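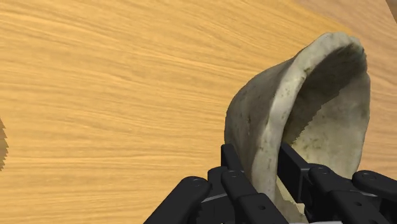 邮件列表 > 仿真与抓取 > 故障讨论
分类：故障报告 / 接触与碰撞

发件人：Upendo Kashindye
收件人：Dirnel 仿真列表
主题：Re: 薄壁件夹持后手指力矩持续上升，任务未停
日期：2021-10-19

Zhenhua Han 写道：
> 各位好，
> 昨晚在 Bandenholm 那台机器上跑批量抓取，总共 3651 次，其中 965 次在夹住物体之后出现同一个现象：手指已经不动，指令力矩却一直往上走，到上限后物体突然弹开，或者手指直接穿过壁面。
> 控制器没有报错，任务状态一直是“夹持中”。
> 出问题的基本都是那个浅色的弧形薄壳件，换成方块和圆柱就没有。
> 我先怀疑摩擦系数，改了两次，结果差不多。
> 有人在 Protodetti 里碰到过吗？
> 另外，这套控制器 11 月要上 Dunmore 的实机，我有点担心。

Zhenhua，你好：

日志和回放都看了，我认为跟摩擦系数关系不大，是两个问题叠在一起。

第一个是碰撞网格。回放里中间那根手指压在壳的外侧，右边内侧那根顶在凹面上，壳壁夹在两指之间。这个姿态没有问题，也是规划器要的姿态。但壳件内侧的边缘看得出是锯齿状的，一级一级，网格偏粗。我把碰撞体单独导出来看过，内外两层的面片在靠近边缘的地方有几处交叉，法线方向也不一致。手指压上去以后，求解器这一步往外推，下一步往里拉，接触力在正负之间跳。方块和圆柱用的是基本几何体，不走这条路径，所以正常。

第二个是力矩积分没有限幅。接触力读数来回跳，滤波之后平均值偏低，控制器以为没夹紧，就继续加。超时保护只在手指还在运动时计时，手指一停，计时器就清零，于是永远不会触发。这一条我看得比网格更重。网格错了只影响仿真，计时器的逻辑跟实机是同一份代码。

我在本地做了对比：只换网格，弹开的情况没有了，但人为给力传感器加噪声，力矩还是会爬到上限；只改计时逻辑，网格不动，物体仍会抖，不过任务能正常中止并报错。两处都要改。

建议这样处理：

1. 薄壳件的碰撞体重新做凸分解，壁厚方向至少留一层完整的凸块。显示用的网格可以不动。
2. 夹持阶段单独设超时，手指静止时也计时。我暂时设为 60 个控制周期。
3. 积分项加限幅，到限后进入故障状态，保持当前位置，不要自动松开。Gilberto Cáceres 提过，自动松开在实机上会掉件，我同意他的意见。
4. “夹持中”这个状态拆成“加力”和“保持”，不然从日志里分不出卡在哪一步。

第 2、3 条的补丁在分支里，请 Adhiambo Kirui 帮忙复核，重点看故障状态的退出条件，目前只能人工复位。第 1 条需要原始模型，Zhenhua 手上如果有，麻烦发我一份，我这边只有转换过的版本。

实机方面，补丁合并之前请不要在 Dunmore 用这版控制器做任何带力控的夹持，空载走位可以。Stella Ondieki 已经把那边的力矩上限临时调低，但那只是软件参数，重启后会恢复默认值，每次上电都要重新确认。急停回路没有改动。

还有一件事没查清：965 次里有 68 次，力矩曲线是平滑上升的，看不到跳动，跟上面的解释对不上。我怀疑是指尖碰撞体和相邻指节之间有自碰撞，还没有证据。如果有人手上有这几次的完整接触记录，请直接回到列表里，不要只发给我。

Upendo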